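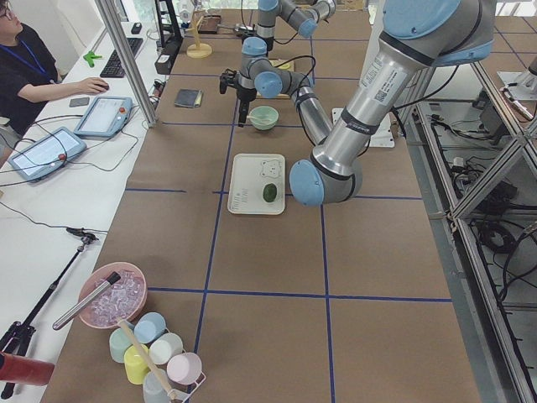

Spending on the Borwood headset trial stands where we said it would in May, but I am less sure the money is buying what Koyama promised. Tracking still drifts after nine minutes of wear, and two of the Urnix units have gone back. Remedios Fajardo wants the virtual workbench to pass for a real one. At present it can't manage a long table covered with brown paper, and thin black cables flicker in and out as the wearer turns.

Jarmo Räsänen has logged 232 faults, most of them in the hand menus. Drorkow says the next update fixes these - it said so last time too. I would hold the second payment until we have tested it ourselves.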